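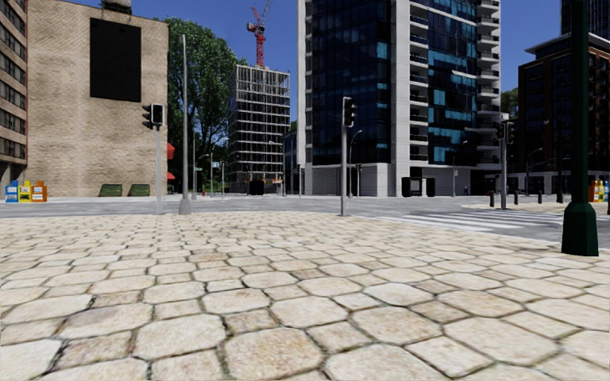 Simulated camera view over the cobbled plaza toward the intersection, city scene, Trisik visit.

Trisik opened its controller test facility to visitors in July, and I went mainly for the comparison of two navigation controllers, one from Akeck and one from Chauvin. Both are sold for wheeled delivery robots. Trisik makes neither, but it writes the test software and rents time on it, so the setup is reasonably neutral.

The tour started at 9:30 with a short safety talk and a walk past the charging racks. After that we were split into groups and sent to the simulation room, where most of the useful material was.

Trisik runs every controller through a rendered city before it goes onto hardware. The start point in our session was the plaza, which is paved in irregular, roughly hexagonal stones. A gray asphalt road crosses ahead, with traffic signals at the intersection and a striped crossing on the right. There are three short bollards along the curb next to the crossing. The task was to leave the plaza, use the crossing and stop on the far sidewalk. Each controller got 20 runs with the same start pose and a different random seed for camera noise.

The Akeck unit finished all of its runs. It plans slowly. On the cobbles it kept reducing speed, and the engineer at the console put this down to the grout lines, which the ground classifier scores as low steps when the camera noise is high. The threshold can be changed in a config file, but Trisik tests with factory settings only.

The Chauvin unit was faster off the plaza and failed 2 runs. In both it treated the green lamp post in the right foreground correctly, went around it, and then lost its heading estimate while turning toward the crossing. The logs showed the estimate recovering after 5 seconds, too late for the run to count. I asked whether the post's shadow on the stones had any part in it. They had already repeated the seeds with shadows off and got the same result, so the suspicion is on the visual odometry during tight turns.

Controller load was shown on a second monitor. Akeck sat well below its limit the whole time. Chauvin peaked during replanning and dropped camera frames twice, though not in the failed runs.

One complaint about the simulation: the sky is clear and the light does not change between runs. Rain and low sun are available in the package but were not part of the visitor session. For anyone choosing a camera as well as a controller, that is the part worth seeing. I was told the weather sets can be booked separately.

The afternoon was hardware. Trisik has a Rusteck base with a swappable controller bay, and changing from one unit to the other took a technician less time than rebooting it. The indoor track is flat concrete with painted lanes, so the cobble behavior could not be checked. On concrete the two controllers were close. Chauvin cut corners more tightly, Akeck stopped more smoothly - useful if the load is liquid.

Connectors on the Rusteck bay are keyed, and the power plug locks with a quarter turn. The network cable does not lock, and it came out once on the ramp.

Visitors can request the run logs by email. Mine arrived the next morning as plain CSV, with timestamps in simulation time only. Wall clock time has to be worked out from the session header.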